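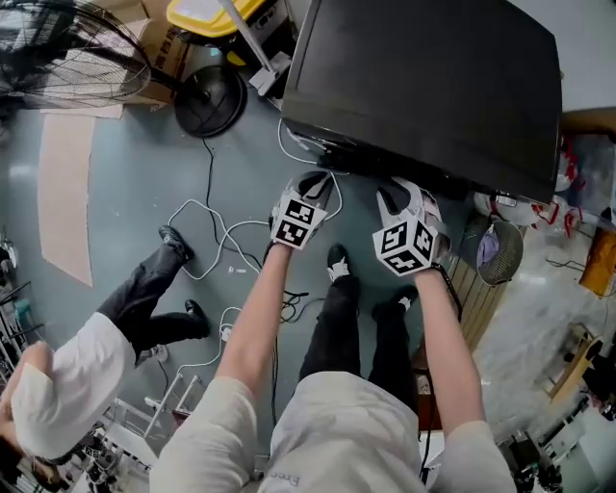
Fan, cables and the black slab, as of this morning

Skarkier
I am trying to bring order to the cables on my floor. There are white ones in big loops from the corner of the black slab, and one thinner black one from the fan. My plan is to put everything in one sleeve along the skirting board. The sleeve at Clostier is 390 cm long and the colour is grey, so it would suit the floor. Is one sleeve enough?

pascual_1106
I would not put them all in one. Leave the fan cable separate, you will want to move the fan in January.

Ultville
Disagree with pascual. Two sleeves look worse than the mess. Just unplug the fan in winter.

pascual_1106
It is summer in January where I live, mate.

Ultville
Fair enough. I still say one sleeve. And pick up that small white plug before somebody steps on it with bare feet.

Skarkier
Thank you both. I measured the wall and it is 186 cm, so I can cut the sleeve and have 2 pieces from it. The fan will get its own piece. Pascual, do you close yours with tape or with velcro?

pascual_1106
Velcro. Tape goes sticky in the heat and you will be cleaning it off for the whole arvo.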